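Folding Paper Airplanes: Report of the Rimalska Group

1. Purpose
Our group wanted to learn which simple fold gives the most even wings. We chose the classic dart, and we compared our notes with the instruction sheet from the Skondmont workshop.

2. Work place
The tables were covered with beige paper, so that fold lines are easy to see. Finished pieces and other things stay on the far table – the near one is for folding only.
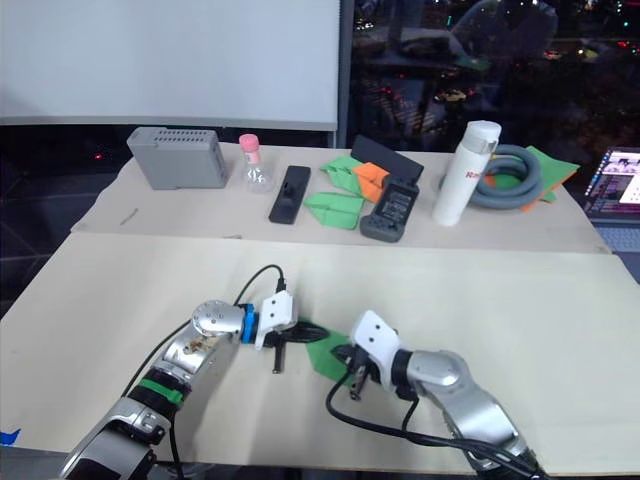
We planned 6 airplanes for each paper color. Green was the first color, and orange came after it. For the practice folds we had a pack of 100 sheets.

3. Folding
The first corner decides very much. If its crease is not exact, the mistake grows with every next fold, and one wing becomes wider than the other.

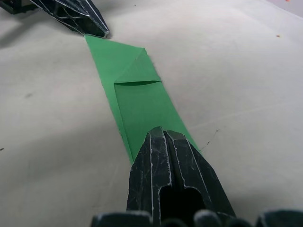
Figure 2. Green strip with a triangular flap folded near one end.

Narrow paper was more difficult for us than a full sheet, and the layers opened easily. A full sheet forgives more. 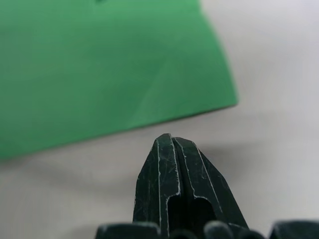 For this reason we recommend to begin with a flat sheet, press each crease two times and only then turn the paper. In December we will repeat the test with the heavier Kanel paper.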